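德拉斯图斯(Drastus)办公园区
公共茶水间及共享办公区安全卫生检查表(附检查意见)

适用范围:腾盖特楼(Tengate)各层茶水间、共享工位、打印间及楼层储物柜
检查频次:每月一次,安排在星期三上午
判定方式:合格/需整改/不适用
填表说明:判定为“需整改”的项目,须在意见栏写明位置、现状及整改时限。意见栏不得只填“已知悉”或“同上”。

一、电气设备

1.1 插座面板无松动、无发黑、无裂纹。
判定:合格
意见:打印间靠墙一组面板上月已更换,本次复查牢固。

1.2 移动插线板未串联使用,额定功率标识清晰。
判定:需整改
意见:共享工位东侧发现插线板首尾相接,末端接有电热水壶。热水壶额定功率为2,000瓦,应直接接入墙面固定插座。已当场要求断开,使用部门须在下次检查前提交电源点位调整申请。

1.3 微波炉、电热水壶周围留有散热空间,上方不堆放纸制品。
判定:需整改
意见:微波炉顶部放有纸杯及餐巾纸,已移至旁边吊柜。请楼层联系人在设备上方张贴提示。

1.4 冰箱门封条完好,背部积尘已清理。
判定:合格
意见:无。

二、饮品、食品及个人容器

2.1 瓶装饮料不用时应旋紧瓶盖,直立放置,与插线板及键盘保持距离。
判定:合格
意见:共享工位桌面抽查符合要求。仍请各部门提醒员工,午间离开工位时将饮料放回储物格或带走。
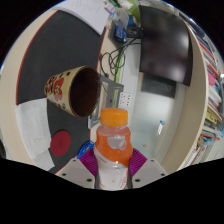 2.2 冰箱内物品标明姓名及存放日期,无过期食品。
判定:需整改
意见:冷藏层中部有未标注的餐盒,门架上有已过保质期的调味酱。按园区规定,未标注物品张贴黄色通知后保留3天,逾期统一清理。过期物品已当日处置并登记。

2.3 清洁剂、消毒液不得与食品、饮料同柜存放。
判定:需整改
意见:水槽下柜内清洁剂与袋装茶叶混放。茶叶已移出,柜门须补贴“清洁用品专用”标签。

2.4 禁止使用饮料瓶分装清洁剂、润滑油、胶水或其他化学品。
判定:合格
意见:本次未发现分装情况。本项为重点项目,一经发现即按不合格处理,不设整改缓冲期。确需分装的,应使用行政部统一发放的专用容器,并在容器上注明品名、浓度及分装日期。仅凭瓶盖或液体颜色辨认内容物的做法不予认可。饮料瓶标签脱落或字迹无法辨认,且无人认领的,一律不得饮用,由保洁单位统一收走。
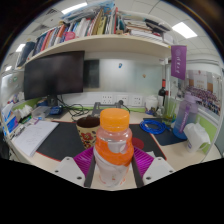 保洁单位收走的瓶子应先登记所在楼层和位置,再送至地下一层废弃物暂存间,不得在茶水间水槽内直接倾倒。登记簿由吉拉尔多(Giraldo)物业服务处保管,每月与本表一并归档。

2.5 饮水机滤芯在有效期内,接水盘无积垢。
判定:合格
意见:滤芯更换记录悬挂于机身左侧,字迹清楚。接水盘清洗频次建议由每周一次调整为隔日一次。

三、地面、通道与疏散

3.1 茶水间地面干燥,无油渍,防滑垫边角平整。
判定:需整改
意见:防滑垫一角翘起,存在绊倒风险。须更换,不得使用胶带临时粘贴。

3.2 主要通道净宽不小于1,000毫米,无杂物占用。
判定:需整改
意见:打印间外侧通道堆放未拆封复印纸,测量净宽不足。行政部已安排当日移入储物间。今后纸张到货应约定送达时间,由接收人在场签收并即时入库。

3.3 疏散指示标志常亮,安全出口门可由内侧直接开启。
判定:合格
意见:逐门测试正常。北侧楼梯间门关闭时声响较大,闭门器需调节,不影响本项判定。

3.4 灭火器压力指针位于绿区,铅封完整,前方无遮挡。
判定:合格
意见:储物柜旁一具灭火器前曾放置雨伞架,现已移走,请勿恢复。

四、废弃物与虫害防治

4.1 垃圾桶加盖,厨余垃圾每日清运。
判定:合格
意见:清运记录完整。周末加班产生的厨余垃圾,由加班部门自行送至楼下收集点。

4.2 空饮料瓶倒净后投入可回收物桶。
判定:需整改
意见:可回收物桶内有未倒净的饮料瓶,桶底积液,易招引虫蚁。保洁单位须清洗桶体并更换内袋,行政部须更新桶盖上的分类说明。

4.3 捕鼠盒、粘虫板位置与点位图一致。
判定:合格
意见:点位图版本较旧,未反映储物柜移位后的布局,请乌恩贝格(Urnberg)防治服务公司下次到场时更新。

五、急救用品

5.1 急救箱位置标识明显,箱体未上锁。
判定:合格
意见:无。

5.2 箱内物品与清单相符,均在有效期内。
判定:需整改
意见:清单应配创可贴12片,实有数量不足;烫伤敷料临近有效期。两项均须于本周内补齐,补充后在箱内清单上签注。

六、上次检查遗留问题复查

6.1 水槽下方渗水:已更换软管,柜底板干燥,予以销项。

6.2 吊柜门铰链松动:已紧固,但门板仍有轻微下垂,保留观察,不计入本次整改。

6.3 打印间换气扇噪声:配件未到货,延期至10月检查时复查。在此期间,打印间使用时应保持房门开启。

七、整改与回执要求

各责任部门收到本表后,应逐项填写整改回执,并附整改后照片。涉及电气及疏散通道的项目,当日未能完成的,须采取临时措施并在现场设置警示牌。其他项目应在下次检查前完成。对判定结果有异议的,可在回执中书面说明,由行政部会同物业服务处现场复核。复核期间,原判定继续有效。

检查部门(盖章):
责任部门签收:
回执收讫: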